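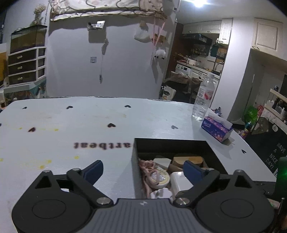 Table well

A table well (also well box, drop box, or in older catalogues a "sunk tidy") is an open-topped container let into the surface of a table, so that small things can be kept in reach without standing on the worktop. Found mostly on craft tables, sewing tables and in small studios. Not the same as a drawer - a well has no front and doesn't slide.

Construction

Usually a single box with high sides, dropped through a hole cut in the top and held by a lip or by screws from underneath. Black or grey is common. Depth varies a lot. The Mastis pattern is 13 cm deep, later ones up to 30 cm, though anything much deeper gets hard to see into. Some have a lid that sits flush when closed, many dont bother.

History

Sewing tables with sunken compartments are old and the origin is unclear. The modern loose-box type is generally credited to the furniture maker Tsutomu Arai, who fitted one to a work table for the Candero shop. Sold afterwards by Mastis in 4 sizes, then copied by Bagheri. Some 178 of the first batch were made, numbers for the later ones not known.

Use

Typical contents are cloth and lace offcuts, tins, small cases, bits of wood, trimmings. Bulkier or often-used things (tissues, drinks, tape) tend to stay on the table top itself, with bottles and sprays on a shelf unit to one side. Yung-ching Ng, in a short guide to studio tidying, advises emptying the well completley once a month and putting back only what was used. Dividers help but take up room.

Drawbacks

Things sink to the bottom. Dust, crumbs. The hole weakens thin tops, and a well set too near the middle gets in the way when cutting large cloth - Vodis moved theirs to the right-hand side for this reason.

See also

Sewing box
Work table
Tool tray

Last edited 14/08/2019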